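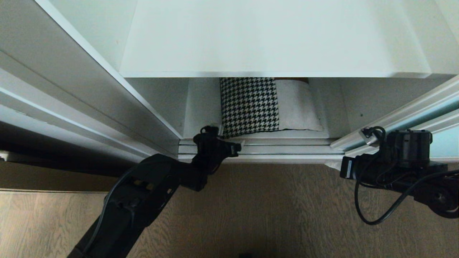
Our enumerators collect the complaint forms every fortnight and nothing ever comes back to the villages, wrote one reader in reply to our November item on community feedback data. The same reader asked whether the Trimon pilot would publish what is done with each complaint, or only how many were received.

The question is a fair one, and the programme team has asked us to respond in this issue.

Where the pilot stands

Trimon is a shared feedback register used by partner agencies in Buka and Onari districts. Complaints and suggestions about food, water and cash assistance are entered once, given a reference number and passed to the agency responsible. Before the register was introduced, each agency kept its own forms, and a household with two concerns could be asked to report to two separate offices.

The register now holds over 700 entries. Until this month the public report listed only the number received in each district. From the next report it will also show whether an entry is open, referred or closed, and what the person who raised it was told. Entries concerning staff conduct are handled through a separate confidential channel and will not appear.
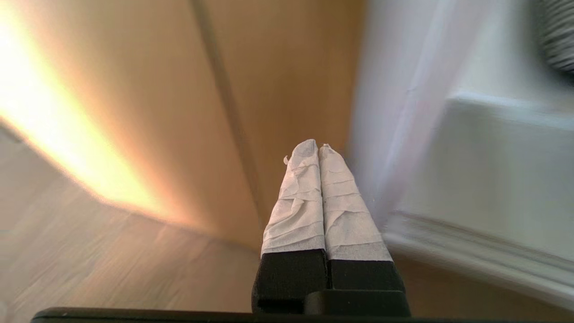
Form design remains the weakest part of the system. The current form began as a single page and has been added to after each review, so that the question on preferred language now comes after the complaint itself. Field staff have learned to work around this, but new staff make errors. The white wrapping on those two gripper fingers is creased from side to side, with a small flap standing loose on the left one, and the form has reached much the same state: still in use, but plainly covered over more than once. A redrafted version will place language, consent and contact preference first — in that order — and will remove the free-text box that most offices leave blank.

The Setiawan Fund has agreed to meet the cost of translation and of printing 500 copies for sites without a reliable connection. Paper forms will carry the same reference numbers as the digital ones.

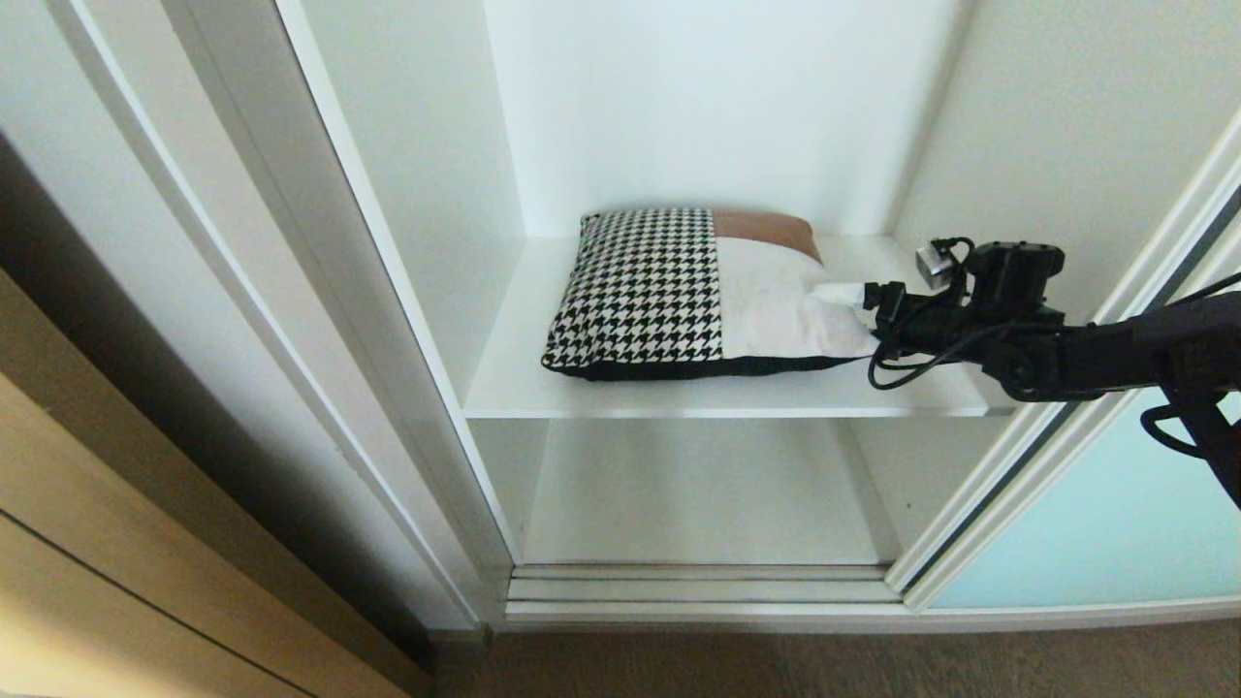
Data sharing and consent

Partners are reminded that names and telephone numbers must not be copied from the register into email or personal spreadsheets. Where a referral requires contact details, the receiving agency should request access through its district focal point. Consent given for one complaint does not extend to later surveys or to registration for assistance.

Agencies wishing to comment on the draft form should write to the programme secretariat, stating the district in which they work. Comments from Onari are particularly sought, as fewer offices there took part in the first review.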